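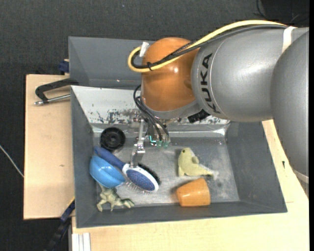
Work on the Olent picking cell in this period went mainly into the wrist dress pack, the gripper and the fixing of the two bins. The cell lost more time to its cables than to any other cause in the previous period, and the first item in the agreed plan was to reroute them. The yellow cable now comes along the top of the arm, crosses the orange joint and returns in a tight loop at its left side, with the black cables beside and beneath it and one small black tie near the bottom of the loop. The loop is tighter than we want. Danilo Malabanan has drawn a longer service loop with a wider bend, to be fitted at the next planned stop.

Report date: Jun 18, 2019
Prepared for: Ruma program office
Cell: Olent, bin-to-bin picking

1. Dress pack

The old routing put the slack on the forearm, where it caught when the wrist turned past its normal working range. Two signal faults in the spring were traced to one conductor that had broken inside its jacket. The cable was replaced and the slack moved forward to the wrist joint. No signal fault has been logged after the change.

The wrist range in the controller has been limited in software to match the shorter loop. This costs some reach into the near corners of the bins. The limit will be removed when the longer loop is in place and has passed a full rotation check at low speed.

Cable inspection is now on the 300-hour list. It covers jacket wear at each contact point, tie tension and connector seating. A tie that has moved is cut off and replaced, not slid back.

2. Gripper

The fingers were removed, cleaned and refitted. The bracket screws on one finger had lost their thread lock and were found below torque. All finger screws were replaced with new ones and marked, so that movement can be checked by eye at the start of a shift.

Finger alignment was reset with the gauge block supplied by Hiltitz. The tips now meet flat over their full width. Before the reset they met at the lower edge first, which explains the poor hold on thin handles reported last time. The air fittings were leak tested at working pressure. One fitting was reseated and passed on the second test.

The thin cables at the gripper still bow outward on the left side. They have not snagged, but they take up clearance we would like to have near the bin walls. A short guide bracket is on order from Awad.

3. Bin fixing and calibration

Both bins are clamped against the wooden table. Earlier, a hard contact between a finger and a wall could shift a bin, and every pick after that was offset until someone noticed. Bin position is now checked against the stored reference each morning, before the first run, and clamps are retightened only with the arm parked.

Camera-to-base calibration was repeated after the clamping work. The stored reference was replaced and the old file kept for comparison.

The bins themselves are worn. The chipped and scraped areas on the walls reflect light unevenly, and this affects segmentation of pale objects. We propose to replace both bins in August, together with the cable work, so that calibration has to be done only once.

4. Running record

The acceptance run of 1,000 pick attempts was started after calibration. To date 639 attempts have been completed with the mixed set of household items and toys. The run was stopped 8 times for operator attention. Most stops followed a wrist limit warning in a near corner and should end with the new loop. The remainder were grip losses on smooth, rounded items, and these are being reviewed from the force log.

The run will be resumed with the present settings and completed before any hardware is changed.

5. Open items

Longer service loop: drawn, material in stock, waiting for planned stop.
Guide bracket for gripper cables: ordered from Awad, delivery not confirmed.
Spare finger set: quotation received from Hiltitz, approval requested with this report.
Replacement bins: approval requested with this report.
Maintenance sheet: revised draft with Danilo Malabanan for checking.

No change to the approved budget is requested apart from the spare finger set and the bins. Both fit within the consumables line if the second gauge block is dropped.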